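Rapport d'avancement – Programme Arnance, volet « Rangement et petits contenants »
Site de Skirkham
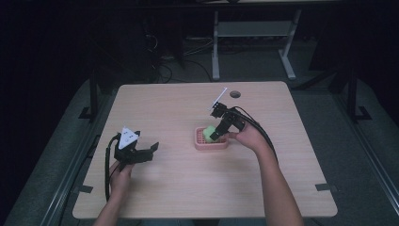

Figure 1. Cube vert dans le plateau rose à fond quadrillé, poste de table.

Destinataire : Fonds Crichton
Rédaction : Euan Rankin, responsable du volet
Date : 12/6/19

1. Objet du rapport

Le présent rapport rend compte de l'exécution du volet « Rangement et petits contenants » depuis la remise du précédent état d'avancement. Il porte sur l'aménagement du poste de table, sur la constitution du jeu d'objets et sur la série d'exercices de dépose. Les aspects financiers sont traités dans l'annexe transmise séparément par Skokari, gestionnaire de la convention.

2. Aménagement du poste

Le plateau en bois clair à angles arrondis a été retenu comme surface de travail unique pour l'ensemble du volet. De courts repères en ruban foncé ont été posés le long des bords. Le passage de câble situé vers le bord opposé à l'opérateur a été conservé, le remplacement du plateau n'ayant pas été jugé prioritaire.

L'éclairage de la salle reste faible. Une demande a été adressée au service des bâtiments de Skirkham ; elle est à ce jour sans réponse. L'équipe souhaiterait que ce point soit réglé avant le mois de juillet, période à laquelle la salle sera occupée plus longuement.

3. Jeu d'objets et contenants

Le jeu d'objets comprend désormais 11 références, choisies pour leur petite taille et leurs couleurs franches. Le cube vert citron sert d'objet de référence. Il est associé au petit plateau rectangulaire rose, dont le fond ajouré rappelle celui d'un porte-savon. Ce couple a été maintenu malgré les réserves exprimées lors de la réunion de lancement, où certains participants préféraient un contenant à bords plus hauts.

Deux références ont été retirées de la liste initiale, leur fournisseur n'étant plus en mesure d'assurer le réassort.

4. Exercices réalisés

L'exercice de base consiste à saisir un objet, à le déposer dans le contenant puis à l'en retirer, le contenant restant au centre de la table. Au total, 715 exécutions ont été consignées au registre, dont 202 avec le seul cube. Près de deux heures sont à prévoir pour une séance complète, installation comprise, ce qui dépasse la durée inscrite dans la convention. Une révision du calendrier est proposée en conséquence.

5. Suites à donner

L'équipe sollicite l'accord du Fonds Crichton sur les points suivants :
– allongement de la durée des séances ;
– achat d'un second jeu de contenants, de forme identique et de teinte différente ;
– report de la remise du registre consolidé à la fin du mois de juillet.

Sous réserve de cet accord, les exercices portant sur les autres objets se poursuivront sur le même poste et selon le même protocole.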